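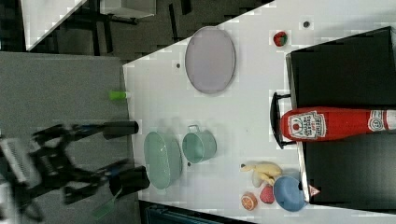 Ticket 76 -- Play kitchen table, Cornberg room
Category: Furniture and fittings
Priority: Low
Status: Open, waiting on supplier

Reported fault
Small play food goes missing from the white table. Staff also report that the table rocks when the larger items are all at one end.

Log

March, 08:40. Checked the tabletop. There are small round holes through the surface, one of them close to where the lavender tray normally sits. Peas from the Lellow food set pass straight through and end up on the carpet. The strawberry and the banana are too large to fall in.

09:15. Rocking reproduced with the black box at the far end and nothing opposite. Moved the box inwards: rocking reduced but still present. Moved the ketchup bottle and the mint-green basin: no change. Load is not the main cause.

09:30. Turned the table over. 8 leg bolts fitted, 2 loose. Tightened both. Table now level on the carpet tiles.

09:50. Reloaded the table with the full set, mint-green pot next to the basin as before. No movement when leaned on at any corner.

Holes: the Moler parts sheet lists blanking plugs for this top. Tried 2 spare plugs from the Temba bench. Wrong diameter -- they drop through. Do not tape over the holes, as the tape lifts and leaves residue on the white surface.

Action
Plugs requested from Moler. Peas to stay in the cupboard until fitted. Recheck leg bolts when the plugs arrive.

Rocking: resolved
Missing items: open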